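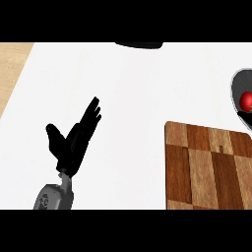

Research > Waste and Recycling > Papers > Section 3

Abstract Methods Results References

3. Sorting trial at the Keler depot

Figure 1. Rendered view of a white tabletop, with a light tan wooden surface beyond its edge.

Small household batteries were collected at the Keler depot over 30 days in October. Residents left them in sealed tubs, which were weighed on arrival and stored under cover. The full intake came to 153 kg. Tubs holding swollen or leaking cells were set aside and are not included in this total.

Each batch was sorted by hand into alkaline, lithium and nickel types, following the Truter scheme. Cells with no readable label were placed in a separate class and checked by mass and diameter. Sorting was limited to 60 minutes per session to reduce errors caused by tiredness. A second sorter then repeated the work on the same batch without sight of the first result.

The two sets of results differed by 2 per cent by mass. Most of the difference came from button cells, where the printed codes were worn. The Tiongson method treats these as one class, and we adopt the same rule in Section 4.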